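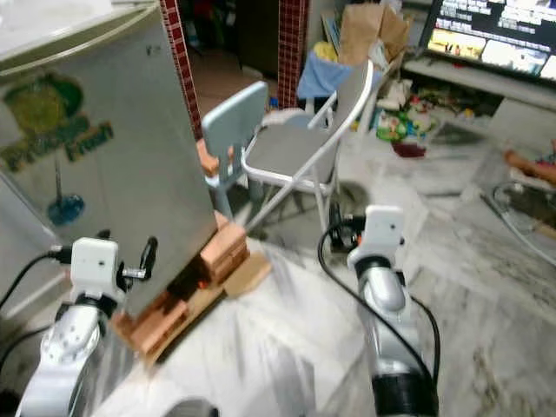 Household Task Guidance for Student Teams: Panel and Flat-Surface Exercises

The following guidance is issued to all teams in the Isside home robotics program. It applies to practice sessions held in a family home and to the spring assessment in May. Questions should be directed to the program coordinator, Washington Meireles.

Preparing the panel

Stainless steel shows every fingerprint. Wash the panel with warm water and one drop of dish soap, rinse it, and dry it with a microfiber cloth, following the grain of the brushed finish. Do not use steel wool, scouring powder, or any cleaner containing chlorine bleach.

Stand the panel upright in a slotted wooden stand on a flat base board. Check that the lower edge is fully seated before either arm is powered on. If the panel rocks, line the slot with a strip of felt. Teams should cover sharp edges with masking tape during setup.

A polished panel reflects the room behind the operator. Teams using camera-based detection should turn the stand a few degrees until lamps and windows no longer show on the surface.

Protecting the floor

Marble is damaged by vinegar, lemon juice, and most bathroom cleaners. Only a pH-neutral floor soap may be used, and spills are to be blotted at once. Sweep before placing the base board, as grit trapped under the wood will scratch the stone. Lift the board when moving it.

Cables

Leave enough slack at each wrist for the full range of motion. Run both arms slowly through the complete wiping path before a cloth is fitted.

Wiping

1. Fold the cloth in quarters and dampen it lightly.
2. Begin at the top edge and work downward in overlapping passes.
3. Change to a dry cloth for the final pass.
4. Stop both arms before touching the panel or the stand.

Cloths are washed without fabric softener, which leaves streaks on steel. Replacement cloths and felt may be requested from Welington Arruda before 4:00 p.m.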